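Datenblatt: Drakholm, Korpus parlamentarischer Sitzungsberichte

Kurzbeschreibung

Drakholm enthält deutschsprachige Nachrichtenmeldungen über Plenar- und Ausschusssitzungen, jeweils verknüpft mit der amtlichen Tagesordnung der betreffenden Sitzung. Der Bestand dient der Untersuchung, welche Tagesordnungspunkte in der Berichterstattung aufgegriffen werden und welche unerwähnt bleiben. Herausgeber ist die Arbeitsstelle Dremwood. Ansprechpartner für inhaltliche Fragen ist Jerome Evangelista.

Umfang und Aufteilung

Der Korpus umfasst 200 Meldungen zu Haushaltsberatungen und 200 Meldungen zu Personalentscheidungen. Meldungen, die beide Gegenstände behandeln, wurden nach dem ersten Absatz zugeordnet. Eine Aufteilung in Trainings- und Testdaten ist nicht vorgegeben. Für vergleichende Auswertungen wird empfohlen, Meldungen zur selben Sitzung nicht auf verschiedene Teilmengen zu verteilen.

Dateiformat

Die Daten liegen zeilenweise als JSON in UTF-8 vor. Jeder Eintrag besitzt sechs Felder:

meldung_id: eindeutige Kennung der Meldung
sitzung_id: Kennung der Sitzung, identisch für alle zugehörigen Meldungen
gremium: Plenum oder Bezeichnung des Ausschusses
text: Wortlaut der Meldung ohne Überschrift und Agenturkürzel
top_liste: Tagesordnungspunkte in amtlicher Reihenfolge
top_erwaehnt: Nummern der im Text behandelten Punkte

Ist top_erwaehnt leer, so nimmt die Meldung auf die Sitzung Bezug, ohne einen einzelnen Punkt zu nennen. Fehlende Tagesordnungen sind mit null gekennzeichnet.

Annotation

Die Zuordnung der Tagesordnungspunkte erfolgte durch vier geschulte Personen mit dem Werkzeug Flonitier. Jede Meldung wurde doppelt bearbeitet. Abweichungen wurden in gemeinsamer Durchsicht entschieden; die ursprünglichen Einzelurteile sind im Verzeichnis annotation/roh enthalten. Als erwähnt gilt ein Punkt auch dann, wenn lediglich seine Vertagung gemeldet wird.

Bekannte Einschränkungen

Nichtöffentliche Sitzungen sind nur erfasst, soweit eine Tagesordnung veröffentlicht wurde. Nachträglich geänderte Tagesordnungen liegen in der zuletzt gültigen Fassung vor, was bei kurzfristig abgesetzten Punkten zu Unstimmigkeiten mit dem Meldungstext führen kann. Aussagen über die politische Ausrichtung einzelner Redaktionen lassen sich aus dem Bestand nicht ableiten.

Nutzungsbedingungen

Die Nutzung ist für Forschung und Lehre gestattet. Die Weitergabe der Meldungstexte an Dritte bedarf der schriftlichen Zustimmung der Arbeitsstelle. Die Annotationen dürfen unter Nennung der Quelle frei verwendet werden.

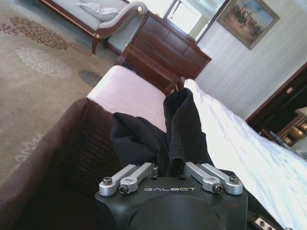 Verwandte Bestände

Cabanatuan: Wortprotokolle von Ausschussanhörungen, gleiche Sitzungskennungen wie Drakholm. Die nächste Fassung ist für Juni vorgesehen.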